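## Week 6 - Glove claims and what the numbers mean

Reading before class: the Hundon handout on skin contact, pages on permeation only. Skip the marketing insert.

Every glove packet promises "protection". Ask from what, and for how long. A glove that stops dirt may do very little against solvent, and the packet won't say so in large type.

**Breakthrough time.** The minutes before a chemical gets through the material, measured on a flat, new, unstretched sample in a lab. Your hand is none of those things. Stivutia quotes 100 minutes for its mid-range glove. I'd treat that as a best case and plan to change at 50.

**Thickness.** Thicker is slower to let things through, all else equal. All else is rarely equal. Check whether the figure was taken at the palm or the cuff - makers like to quote the cuff.

**"Reusable".** My least favourite word in the catalogue. Durrani says its gloves survive 785 washes. Washed in what, at what temperature, and tested how afterwards? The leaflet is silent. A glove can look fine and still hold chemical in the material, so washing the outside settles very little.

**Drying and storage.** Common advice is to rinse, hang by the cuff and keep out of the sun.

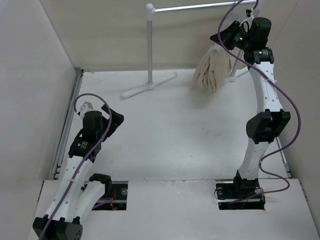 Air drying is sensible enough, but it gets oversold. Prenberg's guide claims hanging "restores" a glove. I can find no test behind that. Hanging lets water out. It won't mend a pinhole or reverse swelling.

### For the tutorial

Bring one glove label from home or work. Mark each claim as tested, vague or missing. Where a standard is named, look up what it covers before you give it any credit.

Short written answer, half a page: would you wear a reused glove with paint stripper? Say what you'd want to know first. "The label says so" gets no marks.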